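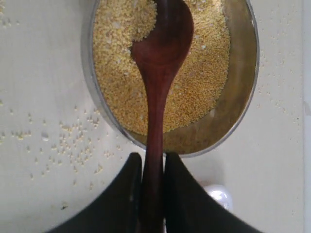 Small yellow grain in a metal bowl, with a wooden spoon.

The Last Pallet to Misel

I loved the night shift from the first hour of it. Everyone at Bostemon said that would wear off by December, and then December came and I was still walking into the cargo shed at ten in the evening as if somebody had given me a ticket to a show. The doors were up, the cold was coming straight in off the apron, and the dollies were lined up nose to tail with the big aluminum pallets on them. I had a radio! I had a vest with the word LOADING on the back, and I was the newest load planner at Cillik airport by a good two years.

Theresia Zwahlen was teaching me. She had planned freighters for longer than I'd been out of school, and she still did her first draft in pencil, on a long printed outline of the airplane with a box for every position. The computer did the balance. Theresia did the thinking, and then she let the computer agree with her.

"What have we got?" she asked, hanging up her coat.

I had it all ready. Machine parts, car seats, two pallets of printed labels, a great deal of salmon, and a late one from Fuchs. Fuchs was a forwarder out past the ring road, and Fuchs was always late, but always with something interesting. Tonight it was a pump for the waterworks at Misel, the whole thing in one crate, and the waterworks had called twice since lunch. Their old pump had quit. They had a spare, and the spare was making a noise.

"How tall?"

"It doesn't say."

Theresia put her pencil down. "Then we don't have a pump," she said. "We have a rumor."

She said it quite cheerfully. I called Fuchs and got a young man who went off to find the truck driver's number, and then I called the driver, who was at a fuel stop and very willing to get out and measure. I could hear the wind across his phone. He read me the numbers and I wrote them on the back of my hand, and when I held it up to Theresia she leaned over and smiled at me for the first time that night.

"Main deck," she said. "Well forward of the door, if we can get him there. What does he weigh?"

He weighed a lot. He weighed enough that everything I'd drawn had to move, and I want to tell you how much fun that was, because I know how it sounds. You slide the salmon back two positions, and the nose comes up. You swap the labels with the car seats, and it comes down again, but now the car seats are under the low part of the ceiling and they've been built too high. So you trade them with the machine parts, and the machine parts need a different kind of lock. It's the best puzzle I've ever been handed, and at the end of it an airplane goes and flies on your answer.

By midnight we had a plan and no pump. 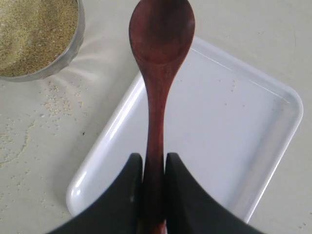 "What happens if the crate isn't here when we close the flight?"
"We send the airplane without it and book the crate on tomorrow's."

I wrote that down as well, although I'd known it. It was different hearing her say it with the clock going. Closing was at 1:10. The crew had already come through, two pilots with paper cups, and the captain had looked at my plan for what felt like a very long time and then said, "Nice." Just that! I could've framed it.

Out on the ramp Nafula Mabula was loading everything that could be loaded. Nafula ran the ground crew, 32 people on a full night, and she could tell from the sound of a roller whether a pallet was going to catch. I went out to ask her how long she could leave the forward positions open. She was standing on the high loader with one glove off, counting something on her fingers.

"You've put me a hole in the front," she said.

"It's for the pump."

"I know what it's for. I've got a cousin in Misel." She looked up toward the road, where there were no headlights at all. "I can load around it. But then it's the last thing up, and it goes past everybody else. You measured the gap?"

I hadn't. I'd measured the position, and the door, and the ceiling. I had not once thought about the crate going by the other pallets on its way forward. I ran – you aren't supposed to run on the ramp, and a man with a wand told me so – and then I walked extremely fast, and I got the tape and did it with Nafula's flashlight in my teeth. It would go. It would go if the salmon pallet was pushed hard against its side guide, and if the net on the labels was pulled in tight.

"So pull it in," Nafula said over her shoulder, and three people went and did it before I had finished asking.

At 12:48 the truck came through the gate.

I've seen bigger arrivals since then, and I've never cheered for one as loudly. It had to be weighed, and screened, and put on its pallet, and strapped, and weighed again, and the second weight was 112 kilos more than the paper said. I took the number to Theresia with my heart going. She typed it in. The little cross on the screen moved a hair toward the front and stopped well inside the line.

"You left room," she said.

"I left 400. I thought Fuchs might be wrong."

She laughed out loud. She got her coat back on and came out to the ramp with me, something she hardly ever did in the cold, and we stood beside the loader while the crate rode up. It stopped level with the door. Two of Nafula's people leaned on it, the rollers turned under it, and it went in and out of sight, past the labels, past the salmon. I listened for it to catch. There was a scrape, one short one, and Nafula lifted her hand, and everyone waited. Then from way up inside somebody shouted that the locks were up.

We closed at 1:09. I signed under Theresia's name, and she turned the sheet around and had me sign again, on the line above hers.

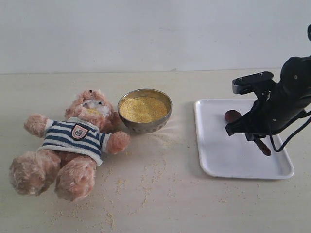
A teddy bear in a navy and white striped shirt, lying next to the bowl.

The airplane pushed back with its lights on and I stayed out to watch it go. It took longer to leave the ground than I expected, it always does when they're full, and then it was up and turning east over the reservoir. I had the pencil draft folded in my pocket. Theresia hadn't asked for it back.

"There's another one at four," she said when I came in. "Only half full. Want to start it?"

I already had my pencil out.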